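Birnus Breakfast Loose Leaf and Tea Bags

Product code 193
Sold by Kollthorpe Tea and Coffee

Birnus Breakfast is our everyday black tea. It is a strong, dark blend that takes milk well and does not turn bitter if the bag is left in a bit too long. We have sold it under the same name since the shop opened, and the recipe has changed once, when Katherine Apaza took over the blending and raised the share of Assam.

Available as:
Box of 20 tea bags, individually wrapped
Catering carton of tea bags, wrapped or unwrapped
Loose leaf, 250 g pouch

The wrapped bags are the ones most offices and guest houses order. Each envelope is paper with a thin inner lining, and keeps the tea fresh for 22 months from packing. The unwrapped bags are cheaper but should go into a tin or a lidded jar once the carton is open, away from coffee and spices. Black tea picks up other smells very quickly, and peppermint is the worst for it.
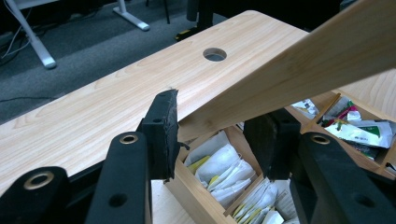
If you put out several kinds of tea for guests or staff, keep one kind to a compartment and top up from the back, so that older bags are used first. A mixed order can be made up from Birnus Breakfast, Collari (a lighter afternoon blend), Carhuamaca (a green tea, slightly grassy) and our decaffeinated. The minimum for a mixed order is 5 boxes, in any combination.

Brewing
One bag per mug, or one rounded teaspoon of loose leaf. Use freshly boiled water and leave for three to four minutes. For a pot, allow one bag for each person - the old extra one for the pot is not needed with this blend.

Ingredients
Black tea. No flavourings. The bag is plant-based and can go in a council food waste bin where tea bags are accepted. The envelope cannot be recycled at present.

Delivery
Orders placed before noon leave us the same day. Catering cartons go by a separate carrier and take two working days longer. Please check the box on arrival and tell us of any damage within a week.

Trade accounts
Shih-chieh Yang looks after trade customers and can send samples of all four teas. Prices for cartons were last changed in May and are shown once you are logged in.

Page updated Jun 7, 2023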